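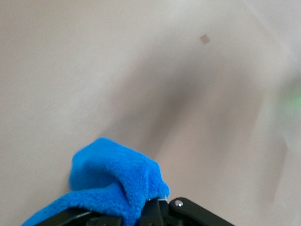 Go in June, Cirilo Villaseñor told me, before the school crowd finds the north ramp, and don't bother with the big boat. He said it over the phone, twice, with an outboard running behind him. So I went in June. Small boat.

Cerwood Lake sits a two hour drive from anything with a parking garage. 399 docks on it by the county's count, most of them private, and still long stretches of bank with nothing but oak and mud. The town is Drovness. One main street, a bait shop that sells decent pie, a hardware store, a gas station that closes at 8. Fill up before.

I had a cabin at Travum Cove. Nine of them up a gravel lane, screened porches, kitchens with real knives. You get a boat slip with the cabin, though you have to ask for it when you book and I hadn't. Gordon Sandhu runs the office and found me one anyway, down at the end past the fuel pump. Paid $60 for the weekend. He drew me a map on the back of a receipt and I used that map more than the one on my phone, which lost signal at the second bend in the road and didn't pick up again till I drove home.

Fishing first. Crappie along the brush piles early, 5:30 or so, and they quit by 8 like somebody rang a bell. Bass off the points at the mouth of Bolger Creek. I'm no expert. Caught enough for two suppers, lost a good one right at the net and said some things my mother wouldn't of liked. Walleye are in there too, deep, and the locals will talk about them all day without giving you a single spot.

If you don't fish, fine. The Bolger Creek arm is narrow enough to paddle and the wind mostly stays out of it. Herons. A collapsed stone boathouse on the left bank as you go up, a gravel bar past it where you can pull out and eat lunch. Kayaks rent by the half day from the cove. Take the green one, the red one pulls to the right.

There's a trail too, signed from the north ramp, climbing 200 feet to a bluff with a bench on it. Steep at the end. Wear shoes, not sandals, I wore sandals. From up there you get the whole main channel and the dam way off in the haze.

Food is thin. The pie, already mentioned (get the buttermilk). A diner in Drovness does breakfast and lunch and then locks the door. After that its your own grill, so bring charcoal, the bag at the gas station costs double what it should. Sandhu keeps ice in a chest by the office, honor box on top, small bills please.

Would I go back? Already booked. October this time, when the water drops and the bass move up, or so Villaseñor swears. He wants me to try a spot behind the island he wouldn't let me write down. Pets allowed in four of the cabins, call ahead. Cash or check at the cove, no cards yet.

More in Lakes & Rivers
Five Small Ramps Worth the Gravel Road
What to Pack for a Week in a Cabin
Night Fishing for Beginners
Paddling With Kids: Start Short
A Weekend Below the Dam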